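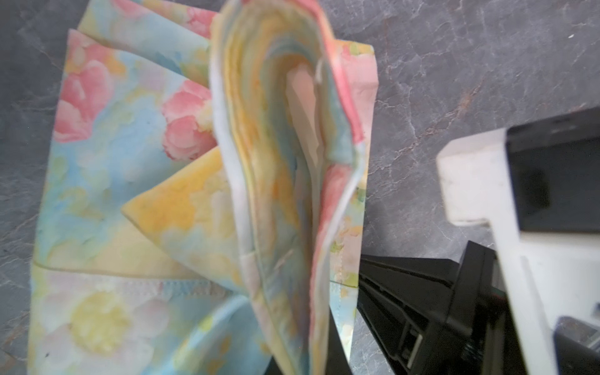
The floral one, before I'd made up my mind how to fold it.

Quick one tonight, dinner's on. I said back in April I'd sort the linen and soft stuff and of course I didn't, so now it's all happening in one go.

First up, the floral. Mum's old fabric, or near enough, she bought a bolt of it from Comdale years back and we've been finding bits of it ever since. Love the colours. Hate folding it. It's all layers and seams and every time you get one side flat the other side pops up. I tried in half, then in thirds, then in half again with the point tucked under - thirds wins, I think. Ask me tommorow.

Also there's a loose bit of white thread that I keep meaning to snip. Scissors are in the other drawer. Still.
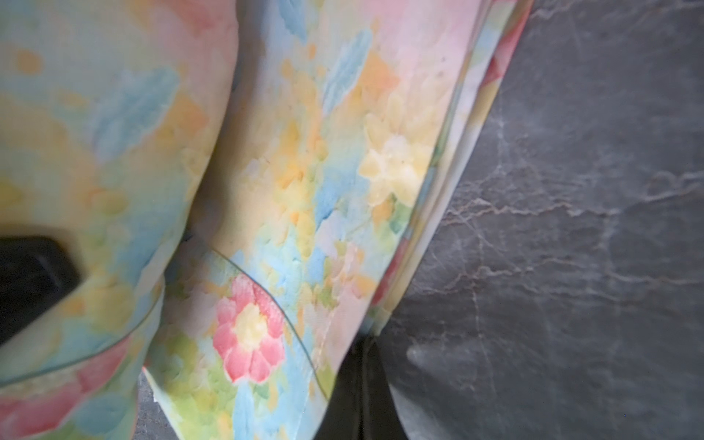

Pink flower side up. My favourite bit of the print.

Ezequiel reckons you should roll everything. He rolled 21 tea towels once and sent me a photo. Fine for tea towels. Anything with seams and a bit of bulk goes lumpy when you roll it, and then you've got a sausage that won't stack. So I fold. Edges together, smooth from the middle out, don't fuss over the corners.

The dark green cloth is a different story, that one gets shoved in the basket and no one's judging. Bright green basket, by the way, best thing I ever grabbed out of a clearance bin. You can see what's in it without tipping the lot out, and the crumbs fall through the holes. Mostly onto me.
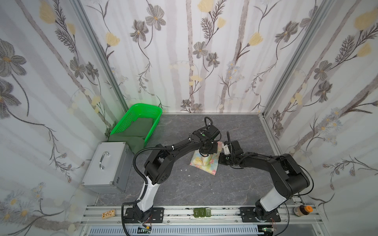 Anyway the plan was everything soft in the basket, everything hard in the silver case, and then the bench is clear for once. Kaan wants the case for his trip so that's half the plan gone already. I've told him he can have it if he empties it himself. We'll see.

Had a look at proper storage tubs too, Hullov do a set for 300 dollars, which, no. The basket can stay. I might get a second one in another colour if I ever see them again.

Little scraps on the bench as well, white ones, all over. Cloth and a bit of spray after tea.
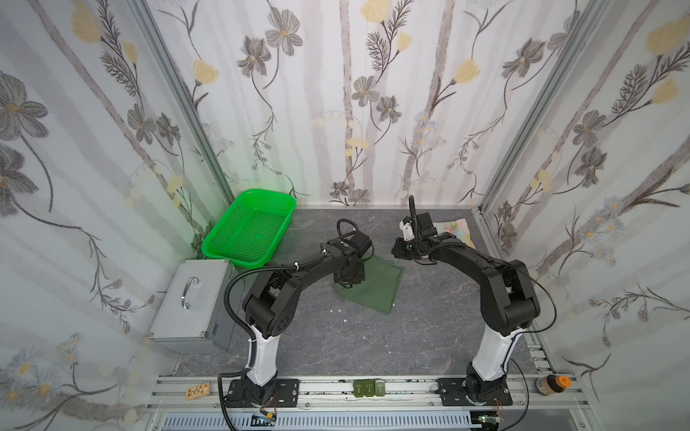

Still to do

Green cloth - shake it out, fold it properly this time
Floral - thirds, then on the shelf with the pilow cases
Scraps off the bench
Snip that thread
Ring Ozan back re the spare shelf brackets

Right, potatoes are boiling over. More on the weekend if I get to the cupboard.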